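Mobile Systems, Lecture 7: Clock Synchronization in Small Wireless Networks
Notes for students, Nastovach course

1. The problem

Every node has a cheap crystal. Two crystals of the same type never run at exactly the same speed. We write the clock of node i as

C_i(t) = a_i * t + b_i

where a_i is the skew and b_i is the offset. If we correct only the offset, the error begins to grow again at once. With a relative skew of 10 ppm, two clocks go apart by 10 microseconds in each second.

2. Two-way exchange

Node A sends at T1, node B receives at T2, B answers at T3, and A receives at T4. All times are read from the local clock. Then

offset = ((T2 - T1) - (T4 - T3)) / 2
delay = ((T4 - T1) - (T3 - T2)) / 2

The formula supposes that the delay is equal in both directions. Please remember this assumption, many students forget it in the exam. Half of the difference between the two delays goes directly into the offset error.

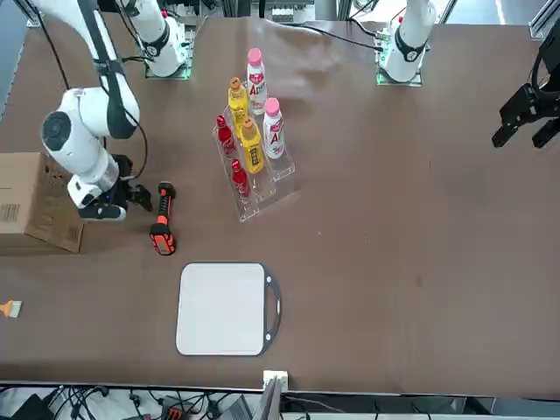
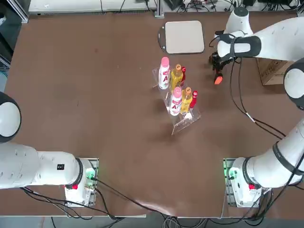
Robot arms at a brown tabletop.

3. Where the delay comes from

The time in the air is very small for short links. Most of the uncertainty is made in software: waiting for the channel, interrupt handling, and the queue in the driver. For this reason we take the timestamp as low in the stack as the hardware permits.

In the Tesstead test network we collected 1,304 exchanges. With timestamps in the application, the spread of the offset was almost 500 microseconds. With timestamps in the radio driver it was 165 microseconds.

4. Estimating the skew

Collect pairs (local time, offset) and fit a line by least squares. The slope gives the relative skew. Use a sliding window, so that old pairs are removed when the temperature changes. A window of 10 pairs is enough for the homework.

5. Homework

a) Derive the offset error when the forward delay is d and the backward delay is d + e.
b) Run the Mesora simulator with the topology file "Ra" and plot offset against time, with and without skew correction.
c) Explain why one very late packet can damage the fit, and propose a simple filter.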